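4.2 Changes in the work at the sorting station

The second round of fieldwork took place at the Vedgate site, a textile sorting hall operated by Drovmont. Used garments and household textiles arrive in mixed bales, are opened on a belt, and are then separated by type and condition. Before the installation of the handling cell, all picking was done by hand at standing stations along the belt. The cell, known on site as Dudo, took over the first pick at one of these stations in May. The remaining stations were left as they were, which allowed the two arrangements to be compared within the same shift.

We interviewed 21 sorters and shift leads, and the first author spent complete shifts at the station next to the cell. Field notes were coded by two authors separately, and differences were settled by discussion with Aino Toivonen, who had not been present at the site. The coding scheme was adapted from our earlier study of bale opening, carried out in 2013.

The most visible change concerned the order in which decisions are made. A sorter working by hand lifts an item, feels its weight and surface, and has often placed it in a category before it is fully clear of the pile. With the cell in place, lifting and judging are done by different parties. The gripper raises whatever it has closed on, and the sorter judges the item once it has been set down on the inspection table. Several respondents described this as a loss of information. One put it as follows: "I used to know it was wool before I looked at it. Now I look first and then I touch it to check."

A second change follows from how the gripper holds cloth. The two fingers close on a small part of the item, and the rest hangs as it falls. Where a hand would gather or spread the fabric, the pinch leaves the overall shape of the item unresolved until it is released. Figure 3 gives an instance with dark fabric, which respondents named as the most difficult group to judge at the table.
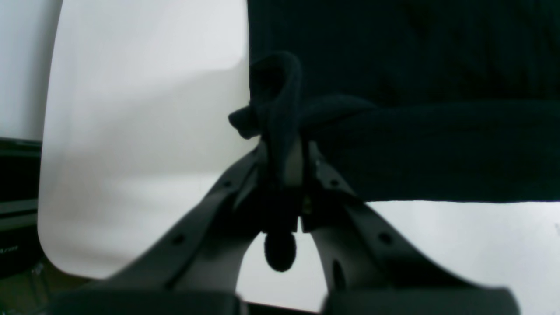
Figure 3. View from the wrist camera at the sorting cell: dark navy fabric pinched between the gripper fingers, with a small round ball hanging below the joint.

Trimmings and loose parts were a recurring subject in the interviews. Bobbles, cords, tabs and loops give the fingers something narrow to close on, but they are also the parts most likely to tear or to matter for resale. Sorters at the hand stations avoid them as a matter of habit and take hold of the body of the garment. At the cell this choice is no longer theirs. Of the 1921 picks logged during the observation period, 1529 were passed on without any action by the sorter. The others were recorded as assisted picks, a category that covers freeing a caught item, separating two items lifted together, and repeating a pick that the system had abandoned.

Assisted picks do not appear in the job description, and they were not counted towards individual output at the time of the study. Shift leads knew of the work and valued it, yet had no means of crediting it. Sorters with long experience were more often placed next to the cell for this reason, and some objected that the placement reduced their recorded rate. The matter was raised with the site management on Tuesday, July 22, 2025, and a separate code for assisted picks was agreed for a trial period.

Physical strain was reported to have moved to other parts of the body. Respondents mentioned less reaching over the belt and fewer complaints about the shoulders at the end of the shift. Against this, they reported more time standing still, and more effort of the eyes when judging dark fabrics at the inspection table. The lighting over the table had been specified by the supplier, Avcı, for the needs of the cameras – the sorters had not been consulted. Two stations have since been fitted with an additional lamp that can be switched on by the person working there.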